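Havlow Home and Gift
Seasonal Range Extension – Progress Report No. 2
Prepared for: Fergus Ritchie, Regional Enterprise Loan Program
Prepared by: Leonor Fonseca
Date: Tuesday, August 4, 2020

1. Status

The project is on schedule for the website launch and behind schedule on packaging. Spending is within the approved amount. One change to the supplier list is requested in section 5.

2. Product selection

The spring and Easter range is now fixed at 100 product lines, split between table decorations, wreaths, hanging ornaments and candle holders. Samples of all wreaths and candle holders have been received and checked against the order sheets. Two candle holders were rejected for uneven bases and will be replaced by plain versions from the same supplier, Torres, at the same unit price.

Hanging ornaments remain the weakest part of the range. The samples from Skindelero were well painted, but the cord loops were too short to fit over a standard branch. Olga Neves has sent revised measurements and a second set of samples is due before the next report.

3. Website and stock system

Product pages have been written for 85 of the lines. The other 15 are waiting for final dimensions. Rui Moreira has moved the old catalog into the new stock system, and stock levels now update when an order is placed – previously this was done by hand at the end of each day.

The customer mailing list was cleaned up as part of the same work. Duplicate and inactive addresses were removed, leaving 491 subscribers. The first mailing for the new range is planned for after the autumn sale and will go to the full list.

Gift wrapping can now be chosen at checkout. It is offered in one paper and one ribbon color until demand is known.

4. Packaging and dispatch

The carton order was placed in April and delivered in part. The small and medium sizes are in stock. The large size, needed for wreaths, has been delayed twice by the printer. Plain cartons will be used if the printed ones do not arrive in time.

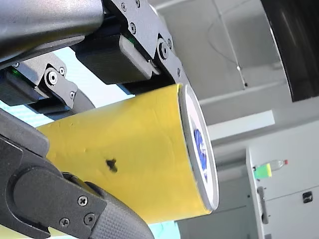 Figure 1. Gripper holding a yellow cylinder.

Breakage on candle holders is still above target. Glória Simões is testing a molded pulp insert against the current paper fill, using the same carton and the same courier for both. Results will be included in the next report.

5. Change requested

We ask for approval to add Nurby as a second supplier of wreaths. Their minimum order is 10 pieces per design, which suits the smaller designs better than the current contract. No increase in the loan amount is needed. The cost would be met from the unspent part of the photography budget.

6. Next period

Receive and check the second ornament samples.
Complete the remaining product pages.
Confirm a delivery date for large cartons.
Report on the insert test.

A copy of the updated spending table has been sent separately.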